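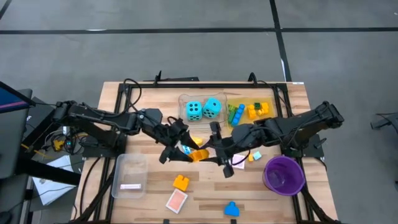 Plateau en bois clair, lames visibles

Table en bois clair : comment enlever des ronds de verre ?
Lama Hakim
Bonjour à tous ! J'ai récupéré en mars une table en bois clair (payée 246 euros chez Yammine, livraison comprise) et j'ai déjà deux ronds blancs dessus, un verre d'eau glacée oublié toute la nuit... J'ai frotté avec du savon noir, aucun effet. Je dois poncer ?

Fadi Nimri
Surtout pas tout de suite ! Un rond blanc, c'est de l'humidité coincée dans la finition. Moi je pose un torchon en coton sec et je passe le fer tiède dessus, sans vapeur, quelques secondes à la fois. Si c'est noir par contre, là oui, ponçage. Et après, sous-verres pour tout le monde (même belle-maman).

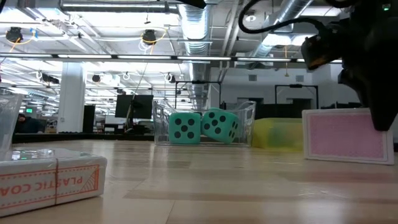
Sous-verres en plastique, encore sous film

Noura Hamdan
+1 pour le fer. Chez moi il restait une trace, partie avec un peu de cire Jundska.

Issa Rizk
moi j'ai mis une nappe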